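Rivlow Community Garden: Frequently Asked Questions

How do I get a plot?
Fill out the form at the garden shed or ask Johanna Hollenstein to mail you one. Plots are given out in the order the forms come in. If all the plots are taken, your name goes on the waiting list, and we call you when one opens up.

What does a plot cost?
The fee is $17 per season. It covers water, use of the shared tools, and one load of compost in spring. Seeds and plants are up to you.

Can I share a plot with a friend?
Yes. Two names can be listed on one plot. Both people need to sign the form, and either one can pick up the key.

When can I plant beans and squash?
Most gardeners here wait until late May. The low end by Medina Street gets frost later than the rest, so check the board before you put anything tender in the ground. Onions, peas and lettuce can go in much earlier.

Is there a limit on what I can grow?
No trees, no mint outside a pot, and nothing that shades your neighbor's plot. Poles and trellises go on the north side.
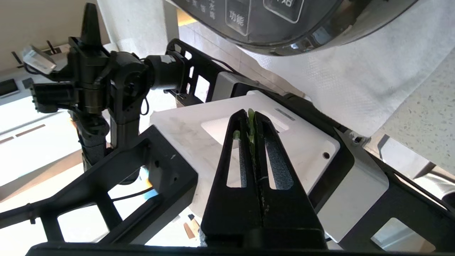 A slender piece of something green.

What do I do with extra vegetables?
Leave them in the crates by the gate before noon. Damir Angelovski takes them to the Trira food pantry. Please shake off the dirt and cut away any rotten parts. Tie small things like scallions in bunches.

Where does the water come from?
There are two taps, one at each end of the main path. Roll the hose back up when you are done. Sprinklers may not be left running while you are away.

Can I bring my dog?
Dogs on a leash are fine on the main path. They are not allowed between the plots.

What happens if I can't keep up with my plot?
Tell us. Edileuza Leite keeps a list of people who will water for others during vacations. If a plot is left to weeds and we can't reach you, it goes to the next person on the waiting list.

Who has the key to the shed?
Every plot holder gets one. A lost key costs $2 to replace.

Page updated May 21, 2020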